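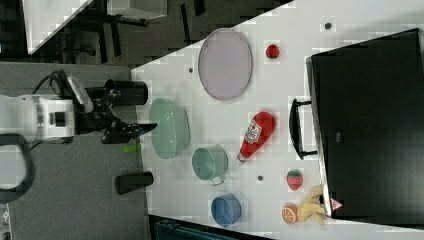

**Saqib Hayat**
Packaging engineer, vial and closure testing, Brendent

**To:** closures list
**Date:** February 11, 2026
**Subject:** Re: Residual seal force drops after overnight hold, 13 mm seals

Afridi wrote:

> We are qualifying a new lot of 13 mm aluminium seals on the Staltar capper at the Nurnau site. Same glass, same stopper, same settings as the last lot. Residual seal force straight off the capper looks fine, mean 79 N with a tight spread. We then hold the vials overnight at room temperature and test again, and the mean is lower, with a few vials well below the rest.
>
> Production wants to raise the capping force to make up the difference. Quality wants to reject the seal lot. Before we do either, is anyone else seeing a drop like this? We test 30 vials per time point. The tester was calibrated in December and passed.
>
> Also, should the limit in the specification apply to the first reading or to the later one? Ours does not say.

Afridi,

Some of the drop is normal. The stopper flange is held in compression under the seal, and rubber under constant compression relaxes. Most of the change comes early, in the first hours, and the curve then flattens. A fall in the mean between the first reading and an overnight reading is therefore expected with any seal lot, and would not on its own point to the seals. If nobody tested the old lot after a hold, you have no baseline to say the new lot is worse. Check the old records for the time between capping and test. In my experience it is rarely written down, and "straight off the capper" can mean anything from a few minutes to after lunch.

The few low vials are a separate question, and I would keep them apart from the mean. Relaxation moves the whole group. It does not pick out single vials unless those vials differed to begin with.

Points to check, in the order I would check them:

1. Are the same vials tested at both time points? The test compresses the stopper again, so a vial that has been tested once has a different history from one that has not. Use separate vials for each time point, drawn at random from the same run. If you have been retesting, throw those readings away and start again.

2. Which capping head did the low vials come from? If the Staltar is a multi-head machine, number the vials by head as they leave. One head with a weak spring or a worn rail will give you a low group that is lost in the overall mean. The first reading can hide it when the limit is wide.

3. Skirt tuck. Look at the low vials under a magnifier and compare them with good ones. You want an even tuck under the neck all the way round. An uneven tuck can hold at first and then ease as the rubber pushes back.

4. Skirt length and metal thickness of the new lot, measured by you. The certificate gives a pass against the drawing, and both lots can be within the drawing and still sit at opposite ends of it. A short skirt gives less metal to fold.

5. Flange thickness of the stoppers. You say same stopper, but you do not say same stopper lot. A thinner flange is compressed less for the same plate height.

6. The tester anvil. For a small seal the cap anvil has to sit centrally on the metal. If it is touching the plastic button or rocking on it, the knee in the curve moves. Calibration of the load cell will not find this. Look at the raw curves of the low vials and see where the software has placed the knee. I have seen it choose the wrong inflection on vials that were perfectly sound.

On raising the force: I would not, until points 1 to 3 are closed. Too much compression at capping gives dimpled stoppers and buckled skirts, and on small necks there is little room between a good seal and a distorted one. It also raises the first reading without doing much for the later one, as a more heavily compressed stopper has more to lose. You would end up with a number that looks better on the day and the same low vials behind it.

On rejecting the lot: you could not defend it on what you have. The supplier will ask for dimensions and for a comparison at the same hold time, and you have neither yet.
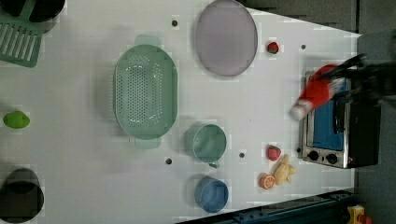 *Table with the toaster oven and toy food.*

On the specification. The limit should state the time after capping at which it applies, with a window. We write ours for the later reading and treat the one at the line as an in-process check with its own, wider limits. The two are used for different things. The line reading tells the operator that the capper is set as it was yesterday. The later reading is the one we compare with leak test results, and even there we do not claim that seal force proves the vial is sealed. It does not. It is a measure of compression, and the link to leakage has to be shown for each combination of vial, stopper and seal.

If you are going to rewrite the document, add the following to the test section:

- time between capping and test, recorded per group
- room temperature during the hold
- head number, where the machine has more than one
- anvil part number and date last inspected
- a rule for when a curve may be re-read by hand, and by whom

The last item matters at audit. Re-reading a curve is reasonable. Re-reading only the curves that failed is asking for trouble.

For the investigation itself I would cap one run with the old seals and one with the new, same stopper lot, same heads, same shift, and test 30 from each at the line, after an overnight hold and after seven days. If you have no old seals left, ask Nurnau stores for the retained samples. The stoppers should come from one bag and be processed together, with the same drying time. Moisture left in the rubber will affect the relaxation, and it is an easy thing to miss when one run is done in the morning and the other after a washer cycle.

Plot individual values by head. Please do not send only means and standard deviations; they will not tell me anything about the low vials.

If you can post three or four raw curves, including at least one of the low ones, I will look at where the knee falls. Plain text export from the tester is best, as the list strips large attachments.

Saqib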